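Trumholm guest rooms: laundry and linen, progress report to Demar
2026-09-19

You asked for a plain account of whether the new clothes-sorting routine at Trumholm earns its keep. So far I am not convinced. We have spent 1130 of the grant, mostly on baskets and small tables.
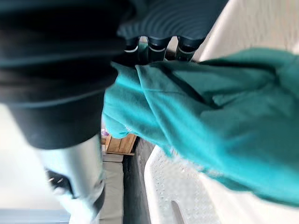

Sorting at the basket

The plan says one basket per room, darks and colors kept apart. I doubt the second half survives a busy week.

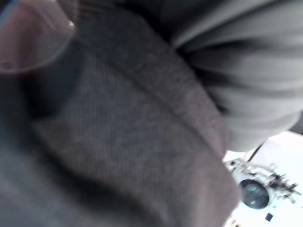 Knits are my main worry. The Brirnadness guidelines treat them as one load, but a dark gray knit bunched over itself, with a thick ridge through the fabric, needs shaking out first. The guidelines allow no time for that.

Room layout

The table takes up floor next to the toilet, and I still question the spot.
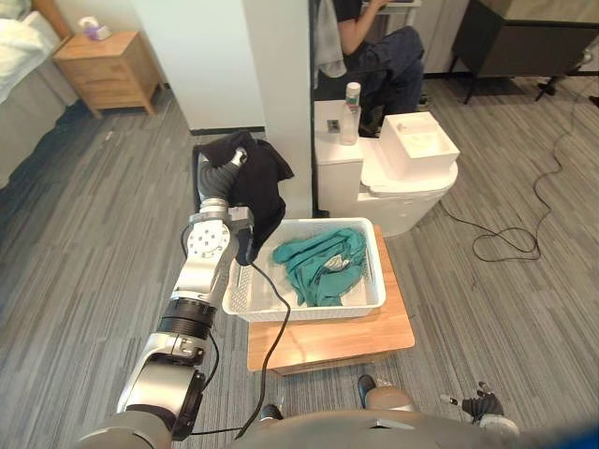
Submitted by the Trumholm project lead

The Štefanec supplier quoted 300 for taller baskets. I have not ordered any. Clothes still get sorted on the beds, right on top of the white bedding, and that was supposed to stop.

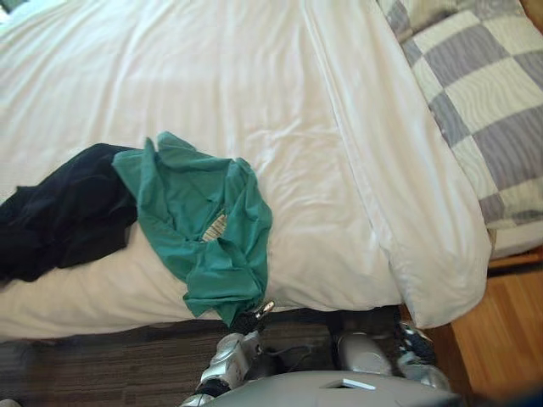
Until it does, I would hold back the remaining 170 and look at the figures again in November.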